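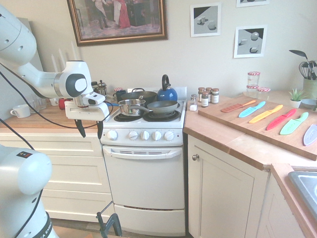 Figure 2. Kitchen cell with the arm at the stove. The base of a second arm is at lower left.

3.2 Operating rules

All trials at the Laltbridge site followed the Morner checklist, which we revised in February after the pilot runs. One operator stayed within reach of the stop button whenever an arm was powered. Arm speed was capped at 200 mm/s near the cooktop and knobs. Cookware was put back in its starting place after every 20 trials, and any contact with the oven door was logged as a fault, even when the task was completed. Knives could be on the counter during stove tasks but were not to be grasped. Of 445 trials, 2 were stopped by the operator. Both are kept in the results, as the checklist requires.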